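Cidilier Sidewalk Pack - README / data card

Notes for people evaluating the pack for sidewalk delivery robots. Written fast between two other things, will clean up later. Last edit January 23, 2022.

What it is

A paid add-on for the Jatier simulator. City blocks, street furniture, a ground robot rig, and a set of recorded runs from the front camera of that rig. Sold as one bundle, no way to buy the runs without the maps. We got an eval license and have been using it to decide if it can replace our own block, the one made in-house that everybody is tired of.

This file covers the recorded runs mostly. Maps get a paragraph or two. Vendor docs cover the rig.

Status

Usable. Not done. Folder names may still move, so don't hard code paths.

What you get

- 45 recorded runs, one folder each
- RGB, depth and semantic labels per step
- wheel odometry and true pose, separate files
- commanded velocity
- one config per run (map, seed, sun, start pose, goal)
- a small replay script, Linux only for now

No lidar in the runs. The rig supports it, you have to turn it on and re-record. No audio either.

Folder layout

runs/ has the recordings
maps/ has the block definitions, only open with a Jatier license
tools/ has replay and the label remap table
docs/ is the vendor PDF, out of date in places (see Known problems)

Getting started

1. Install Jatier first. The pack installer looks for it and quits without a message if it can't find it. Lost most of a morning to this.
2. Copy the license file into the pack root.
3. Run the check script in tools/. Wants 27 GB free.
4. Replay one short run before doing anything else.
5. If depth looks flat, your viewer is clipping it. Depth is in meters, floats, don't open it as a plain 8 bit picture.

If you only want to train on the recorded frames you can skip step 1. Labels and RGB open in anything.

Maps

Three blocks. Grokberg is the downtown one, wide sidewalks, offices, an older brick building or two, trees at the far end. Jayasinghe is the narrow one, tighter corners, more poles in bad places. The third is a parking lot test map with nothing much in it and we skip it.

Grokberg is the one to start with. Long straight paving so you can check that a planner holds a line before asking it to do anything smart. Also the easiest map to get good numbers on, so don't quote results from Grokberg alone. Please.

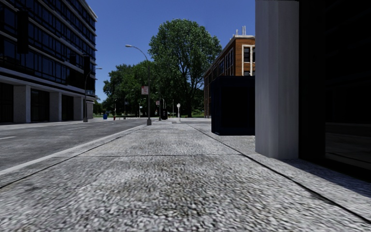

Grokberg, clear sky, empty road. Curb on the left, kiosk and column on the right, tall lamp at the curb.

Thin stuff is where the map earns its money. Poles and sign posts down at the far end are only a few pixels wide at default resolution, and our detector drops them until late. Good test. Signs on the poles are not readable, so forget about using this for sign reading.

Shadows near the building fronts are a fair test too. Our old segmentation model called shaded paving a different surface and tried to steer around it. Retrained one doesn't, at least on noon sun. Low sun not tried yet.

Labels

Classes as shipped: sidewalk, road, curb, building, vegetation, pole, sign, street furniture, sky, vehicle, person, other.

- columns are labeled building, not pole. Took us a while to notice.
- slab joints have no label of their own, all sidewalk
- lane paint is road
- kiosks and bins both go under street furniture, which is too broad for us. Remap table in tools/ splits them out by object ID
- glass is building, reflections included

Our quick check

Ran our stock planner on the Grokberg routes, default speed, no tuning. Reached the goal on 95 percent of tries. Failures nearly all the same kind: robot hugs the curb to get past a pole, wheel drops off, run over. Curb height in the sim is fixed so you can't soften that.

Jayasinghe much worse. Numbers not here yet because the run config was wrong (wrong start pose) and it has to be redone.

Speed: 8 frames per second with depth and labels on, on our older desktop. Fine for recording, slow for training in the loop. Turning labels off helps a lot.

Known problems

- paving texture repeats and stretches close to the camera. A model can learn it. Use the texture randomizer, it's off by default
- pole collision shapes are a bit fatter than the poles look
- vendor PDF says the camera height is set in the run config. Wrong, it is in the rig file
- replay script crashes if the path has a space in it
- odometry noise is seeded the same for every run unless you change it. Easy to miss, makes your localization look way better then it is
- weather switch does nothing in this version

What we would not use it for

Crossing streets. The light timing isn't modeled. Anything about how people move, the walkers follow fixed lines and do not react to the robot. Snow, rain, mud, no.

Anything you train here needs real sidewalk footage on top before it goes on a machine. Our mix right now is mostly real with Cidilier frames added for the thin pole cases, and that's where we saw a gain.

Compared to our own block

Looks better, labels cleaner, support answers email. Ours is faster and we can edit it. Editing a Cidilier map means sending a request and waiting, or buying the editor, which is priced separately and wasn't in our eval.

License

Per seat, yearly. Trained weights are yours. You may show stills in papers and readmes with the pack name. You may not hand on the runs or maps, so do not push runs/ to the shared repo. It already happened once.

To do

- redo Jayasinghe with the right start pose
- low sun runs on Grokberg
- check wether the lidar option gives the same poses as the recorded runs
- ask about curb height
- write a proper changelog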